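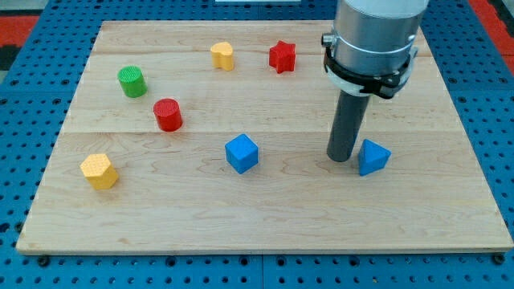

Notebook, block shop, March. Sunday, short session, finishing and surfaces only.

Purpose today: decide what goes on the maple board before the Gellaton set is tried on it, and write down the state of the blocks so Mererid does not have to ask me again.

Board. Maple, three planks edge to edge: narrow one at the back, middle one, wide one at the front. I would have preferred equal widths but this was the stock left after the Lewis job and the wide plank was too good to rip. Glue is Aven wood glue, clamped overnight with the Clamen bar clamps, three across the top and two under. Joints are faint. A fingernail run across the front joint catches very slightly near the left end, nothing at the back joint. A few darker streaks in the grain. Elis wanted to turn the board over to hide them. I left it as is, the other face has a tear-out near one corner.

Sanding schedule as done: 120, 180, 240, wiped down with a damp cloth, left an hour, then 240 again by hand with the grain. Did not go finer. On the last board we went to 800 and the blocks slid when anyone leaned on the table. The 240 surface holds them better. That is an impression from handling and I have no figure for it.

Finish options:

Oil. Warms the color, brings up the wavy grain, but darkens the streaks too. Needs several days before painted blocks can sit on it. The offcut from the last batch still marked a tissue on day three.

Water-based matte. Stays pale. Raises the grain once, then flat after a light rub. Slightly plastic feel.

Hard wax. Nice to touch, too slippery. Ruled out.

Nothing. Cheapest, and picks up every fingerprint and every bit of pigment from the blocks.

Leaning toward the matte, two coats, thinned for the first. Elis prefers bare wood and says so every time he walks past.

Blocks. Small, painted, mixed shapes. The green cylinder is the one I keep going back to. Its round top is finely ribbed, and paint gathers in texture like that if the coat is heavy. If we do another batch the tops should be sanded before color. Mererid argues the ribs help with grip when the block is picked up from above and may be worth keeping. She has a point, but then it should be on purpose and on all of them, with the depth written into the drawing.

Green itself is fine. Bright against the maple, no trouble finding it under the shop lights. The pale wood was chosen for that and I see no reason to change it. The blue table would be a poor background for half the paint colors we own.

Seating. Board lies flat on the pegboard top. Pressed on all four corners in turn, no rock. Checked again after moving it a hand's width to the left, no rock there either. It is not pinned, only its own weight is holding it. If it creeps, two short dowels into the table holes behind the far edge would stop it without touching the maple. Do not drill the board.

Front edge: end grain is lighter than the face and will drink the finish. Seal that first with a thin coat and let it go off before doing the top, otherwise we get the dark rim we had on the Lewis board. Ease the arris with two passes of 240 and no more. A round-over would look soft and would lose the clean line along the front.

Costs so far, for the folder. Paint, abrasive, glue and timber for the whole Gellaton job stand at 1,096 with the timber as most of it. The matte finish adds 39. Oil would have been less but I am counting the waiting days against it.

Humidity in the shop has been up and down since the heating was changed. The planks may move. I put a pencil tick across each joint on the underside so any slip shows as a step. Look at it after the first coat and again a week later.

To do:
Test the matte on the offcut, both face and end grain, before touching the board.
Leave the green cylinder standing on the finished offcut overnight with a weight on it, check for sticking and color transfer.
Mererid to decide on ribs, yes or no, and mark up the drawing.
Buy more 240. The box on the shelf is 180 with the wrong lid – relabeled it.
Ask Elis where the second tack cloth went.

Shop closed at half past four, extraction off, glue lid on.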